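Lidedia carpet in striped gray: a review after one winter

Nermin Tekin
Jamby, March 2021

When we decided to put a new floor in our work room, I read many reviews of carpet, and most of them were written on the day after the installation. On that day every carpet is beautiful. I have waited until the winter was over, and I will try to write what I know about the Lidedia carpet in gray, with its good sides and its less good sides.

The room has 19 square meters. Before, it had a hard floor in a beige color, easy to wash but very loud. Each chair made a noise, each dropped screw made a noise, and the people in the office below us did not like it. We wanted something quiet, not too soft, and in a color which does not ask for attention. I ordered from the Lý store in Fovinville, and we paid 1,386 dollars in total, with the underlay, the glue tape and the work. The same store offered a cheaper carpet from its own stock. I had the sample on my desk for a week and it lost fibers each time I rubbed it with my thumb, so I sent it back.

The Lidedia is a low carpet with a dense surface. You can walk on it in socks and it is pleasant, but you do not sink. The gray is a middle gray. In the morning it looks a little colder and under the lamps in the evening a little warmer, and I needed some days to get used to this change. On the website of the store it looked much darker – please ask for a sample before you pay.
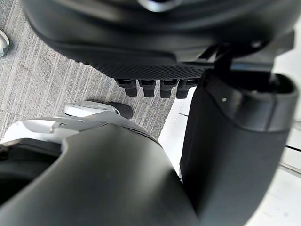

Can I put it directly on an old hard floor?

It can lie on an old hard floor if the floor is flat, clean and firmly attached. We used the thin underlay and left the old floor in its place. If you have deep gaps or loose boards, repair them first, because you will feel them through a low carpet.

The installation took one long day. The two men from Lý were polite and came with sharp knives, and I was surprised how much of the work is only measuring and measuring again. The door had to be shortened a little at the bottom. This was not in the first offer and they asked me for it when they were already in the room, which I found not so correct. The edges along the walls are clean. Near the radiator pipe the cut is somewhat too large, and I can see a thin line of underlay if I kneel down. I do not kneel there often.

About the smell: there is one. For the first week we kept the window open in the afternoon, and in the second week I noticed it only when I came in from outside. After that it was gone. A colleague with a sensitive nose needed more time, and she worked in another room until the end of the month.

The noise is where I am really satisfied. We can roll a chair back, put down a heavy case or drop a pair of pliers, and it is only a dull sound. In August, with the hard floor and open windows, I had to close the door for every telephone call. Now I leave the door open. The voices in the room have also become softer, and there is less echo when several people are talking.

Chairs with wheels roll slower than before, that is normal. For my own desk I bought a hard mat, and I regret a little that I did not buy the larger size. Heavy furniture leaves marks. I moved one cabinet after more than five weeks and the four corners were still there in the carpet the next morning. A friend told me to put ice cubes on the marks and let them melt, and then to brush with an old toothbrush. I tried this and three of the corners are now hard to find. The last one is still visible when the light comes from the side. 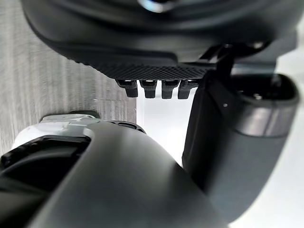
Jamby Home Pages, Vol. 5, No. 2

Cleaning is easy if you do it often. I use a normal vacuum cleaner with the brush pulled in, two times in the week. With the brush out, the machine sticks to the floor and you have to push with your whole body. The gray hides ordinary dust very well, maybe too well. White threads and small pieces of paper are another matter, you see each one from the door.

I spilled coffee with milk on it in the first month. I pressed a dry towel on the place, then a damp towel, then a dry one again, and I did not rub. When the carpet was dry there was a weak ring, and a second round with a little dish soap removed it. Black tea was more difficult. I also tried the cleaning foam which Lý sells together with the carpet and I would not buy it again. It smells strong and it left the fibers stiff.

Some words about the surface after these months. Next to the door, where everybody walks, the fibers lie a bit flatter than in the corners. I do not find loose fibers in the vacuum cleaner any more, there were some at the beginning. The color has stayed equal, also in the strip by the window, but one winter does not have much sun and I will look again after the summer.

What I would do differently: order one extra strip from the same roll. The remaining pieces we received are too narrow to repair anything in the middle of the room, and the store says that the next roll can have a slightly different gray.

Would I buy the Lidedia again? For a work room I would, in the same color and with the same underlay. For a bedroom I would look for something softer. For a place where people come in directly from the street with wet shoes I would stay with a hard floor and put a good mat behind the door.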